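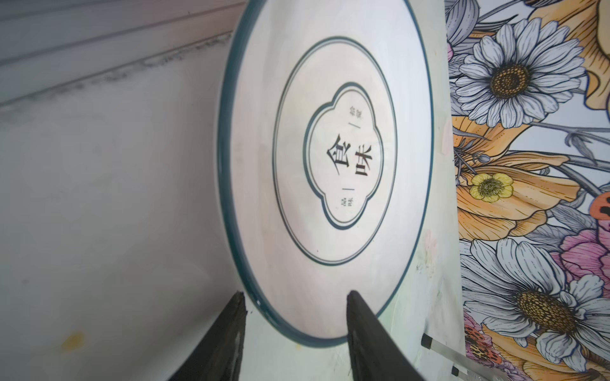 Progress Report: Community Tableware Library, Second Period

4 min read

Prepared for the Branard Fund by Shivam Dhillon, project lead, Gralledholm

Where we stand

The library opened to borrowers in January, two weeks behind the date in our application. The delay came from the plumbing inspection at the Jillau Street storeroom. The sink drained too slowly and had to be refitted before we could get a permit to wash dishes on site.

We now hold 609 pieces: dinner plates, side plates, bowls, serving dishes and mugs. Most were donated by households. The rest came from a hotel that closed its dining room. Patterns are mixed, and we have stopped trying to build matching sets. Borrowers told us early on that they don't mind, and sorting by pattern was taking up most of the evening shift.

Lending

Groups can borrow for up to 7 days. So far the loans have gone to school suppers, two funerals, a wedding, a block party and the monthly lunch at the senior center. The senior center has asked for a standing booking, and we have agreed to it through the end of the grant.

Returns have been mostly on time. One late return left us short for a school supper, and we covered the gap with paper plates, which defeated the purpose. We now keep a reserve shelf that is not lent out in advance.

Breakage has been low. Eight pieces have been broken or chipped badly enough to retire. We charge nothing for breakage at present and would like to keep it that way for the rest of the year.

Washing and storage

Borrowers are asked to scrape and rinse. We do the full wash. The used dishwasher we bought under the equipment line works well but is slow, and a large return takes most of a day to get through. We looked at a faster model and decided against it on cost.

The shelving in the back half of the storeroom was too deep. Plates ended up stacked behind other plates and people could not reach them safely. We moved the shelves forward and added upright racks for the larger plates and platters. The crates from the hotel are still in use for transport.

Budget

Spending is within the approved total. We went over on plumbing and under on printing. We would like to move what is left in printing to cover replacement crates and ask for your approval in writing.

What did not go well

The online booking form lost several requests before we noticed. It has been replaced with a phone line and a paper calendar. We also had little interest from the Um neighborhood, where there is no direct bus to Jillau Street. A drop-off point there is the main item for next period.

Next period

Open the Um drop-off point. Finish labeling the serving dishes. Train two more people on the dishwasher. Send you the borrower survey results with the final report.

Comments

Marnie: We used the plates for my dad's service. Easy to arrange and one less thing to think about. Thank you.

tpk_hill: Do you take glasses? I have a couple of boxes.

Gralledholm Library Desk: Not yet, no safe place to store them. Please check back in the fall.

Related

Tableware Library: First Period Report
How to Book for Your Event
Donation Guidelines
Branard Fund: Small Grants Schedule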